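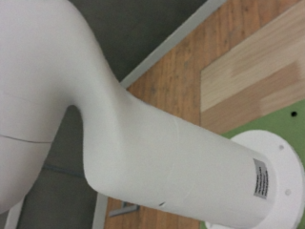

Braço branco visto de perto, até à base redonda.

Limpa-para-brisas a saltar e a chiar mesmo com escovas novas — o que me falta ver?

Wolfram Hollmann

Olá a todos! Sou leitor antigo deste cantinho, mas é a primeira vez que escrevo. Tenho uma Nevville carrinha, já com uns bons anos em cima, e adoro o carro, a sério, só que os limpa-para-brisas estão a dar comigo em doido. Em novembro troquei as duas escovas por umas planas da Sudidine (tamanho certo, confirmei no manual) e durante duas semanas foi uma maravilha. Depois começou o saltitar. Na ida a borracha vai aos pulinhos, na volta corre bem, e do lado do condutor fica sempre um arco de água mesmo à altura dos olhos.

O que já fiz:
limpei o vidro com álcool, duas vezes
limpei as borrachas com um pano húmido
mudei o líquido do depósito
voltei a montar as escovas antigas, só para experimentar, e fazem o mesmo!

Foi esta última que me deixou intrigado. Se as velhas e as novas saltam igual, o problema há de estar noutro lado, certo? O carro vai à máquina de lavagem de 15 em 15 dias, programa com cera, se isso interessar. Moro perto do mar e apanho muita chuva miudinha, daquela em que não se sabe se se há de ligar a intermitência ou não.

Obrigado desde já, aprendo imenso convosco!

Lærke Ásgeirsdóttir

Que bela pergunta, e que bom teres experimentado com as escovas velhas, porque isso poupa metade do caminho! Saltar num sentido e correr bem no outro é quase sempre o ângulo do braço. A borracha tem de ficar perpendicular ao vidro quando o limpador está parado, para poder tombar para um lado na ida e para o outro na volta. Se o braço estiver torcido uns graus, a borracha tomba bem num sentido e no outro vai de ponta, a raspar e a pular.

Para veres isto em casa: põe os limpadores na posição de serviço (em muitos carros é desligar a ignição e empurrar logo a manete para baixo, mas vê no teu manual), tira a escova e olha para a ponta do braço de lado, com a cabeça mesmo junto ao vidro. A parte chata do gancho deve estar paralela ao vidro. No meu carro via-se a olho nu que não estava — tinha sido a máquina de lavagem a puxar.

Para corrigir, sem a escova montada, põe um pano grosso dobrado em cima do vidro, debaixo do braço. Esta parte é mesmo importante: se o braço te foge da mão e bate de metal no para-brisas, ficas com um problema de mais de 200 euros. Depois agarra o braço com uma chave ajustável forrada com fita, perto da ponta, e torce muito pouco de cada vez. Monta a escova, molha o vidro, experimenta. Eu precisei de três tentativas e fiquei tão contente que andei a regar o para-brisas sem necessidade nenhuma.

Antes disso, porém, tira a cera! O álcool sozinho não chega para a cera quente da lavagem. Usei uma pasta de polir vidro da Udetley, com uma esponja ligeiramente húmida, em movimentos cruzados, e passei depois muita água. Sabes que o vidro está limpo quando a água faz uma película contínua em vez de gotas. Se ainda fizer gotas, repete. E daí em diante escolhe o programa sem cera, ou então tapa o para-brisas com paciência e faz a lavagem à mão, que até é agradável num sábado... enfim, num dia de sol.

Orest Stetsiuk

troca o motor do limpador. a mim aconteceu igual e era o motor, gastei 173 euros na peça

Lærke Ásgeirsdóttir

Orest, com motor fraco eu esperaria lentidão nos dois sentidos, e o Wolfram diz que a volta corre bem. O teu também só saltava na ida?

Orest Stetsiuk

não, era lento sempre. tens razão, se calhar é outra coisa

Volker Buschmann

Acrescento a mola, que ainda não apareceu na conversa. O braço tem uma mola junto à articulação que faz força contra o vidro. Com os anos, e ainda mais perto do mar, a articulação ganha sal e ferrugem e o braço deixa de carregar como devia. O arco por limpar à altura dos olhos é muito típico disso: a zona mais curva do vidro é a primeira a perder contacto.

Levanta os dois braços, um de cada vez, e compara a resistência. Se o do condutor subir mole, limpa a articulação com uma escova de dentes velha e água morna, seca, põe uma gota de óleo fino no pino e mexe o braço para cima e para baixo uma dúzia de vezes. Limpa muito bem o excesso, que óleo no vidro é uma desgraça. Se continuar mole, braço novo. Eu pus um da Fjeld, ficou em menos de 80 euros e encaixou à primeira, uma alegria!

Vê também a porca na base do braço, debaixo da tampinha de plástico. Se tiver folga, o braço dança no eixo. Aperta com o binário do manual, sem entusiasmos, que as estrias são macias.

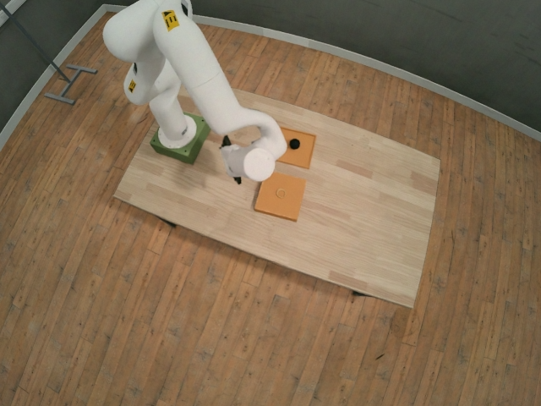
De quanto em quanto tempo se devem trocar as escovas?
Uma vez por ano é uma boa regra para quem conduz todos os dias, e mais cedo se a borracha tiver fendas, estiver dura ou deixar riscos depois de limpa.

Wolfram Hollmann

Malta, que categoria! Fiz tudo pela ordem que me deram. A cera saiu à segunda passagem da pasta (a água fazia umas gotas lindíssimas, agora faz película) e só com isso melhorou bastante. Depois vi o braço de lado, e lá estava ele torcido, uma coisa mínima mas via-se. Com o pano por baixo e a chave forrada, acertei à segunda. A mola ainda faz força, mas a articulação estava verde de tanto sal, por isso limpei na mesma e pus a gota de óleo.

Ontem à noite fiz 400 quilómetros, quase todos com chuva, e nem um salto! Resta um chiado muito leve quando o vidro está quase seco. Vivo bem com isso, mas se alguém souber o que é, conte.

Volker Buschmann

Com o vidro quase seco é normal chiar um pouco. Baixa a intermitência um ponto e borrifa o vidro de vez em quando. Boas viagens!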